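Bimton Residents' Association
Minutes of the meeting held on 29/05/2020 at Trordale House

Present: seven members, with one joining by telephone. Apologies were received from the Wodevitz Court representative.

1. Minutes of the last meeting
Agreed as a correct record. One spelling to be put right in item 4 (Vukadinović, with the accent on the last letter).

2. Matters arising
The lock on the side gate has been replaced. The notice board key is still missing and a new one is to be cut. The bill for the hall carpet has been paid.

3. Wash boxes for the guest rooms
The main business of the meeting. It was agreed in December that each guest at Trordale House should find a box of basic toiletries in the room on arrival. The order from Vukadinović has now come, less the flannels, which are to follow. The total came to £200, including delivery.

The meeting looked at how the boxes should be packed. The boxes are square, white and open at the top, and there was some discussion of whether a lid was needed. It was felt that a lid would not go on over the taller items in any case. Agreed to leave them open and to stand each box on the shelf by the basin.

The order of packing was agreed as follows. The mouthwash goes in first, into a back corner, with the tube standing up beside or behind it. The toothbrush and razor go in last, along the free side. Small items are to be put in wherever there is room. Boxes should be wiped out before filling.

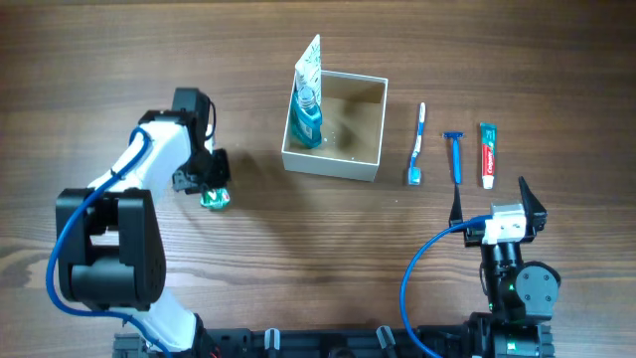

Item 3: box part filled with mouthwash and tube; toothbrush and razor still on the table.

One member asked whether a razor should be put in every box, as families with small children use the ground floor rooms. After discussion it was agreed that razors would be left out of the ground floor boxes and kept at the desk for anyone who asks. Another member thought the toothbrushes ought to stay in their wrappers until the guest opens them. Agreed.

There was a question about refilling. Part-used bottles and tubes are to be thrown away when a guest leaves, and the box made up again from stock. A stock sheet will be pinned inside the linen cupboard door.

Action: House group to make up the first boxes and write the stock sheet.

4. Linen
There are 80 towels in stock, of which some are too thin to keep using. Agreed to sort them and pass the worst to the Wodevitz Court kennels. No new towels to be ordered for now.

5. Car park
The white lines need repainting. Two quotes have been asked for and one received. Held over to the next meeting.

6. Any other business
The hot tap in the first floor bathroom is stiff. To be reported.
The spare kettle has been returned to the kitchen.

The meeting closed at 3 o'clock. Date of next meeting to be sent round with these minutes.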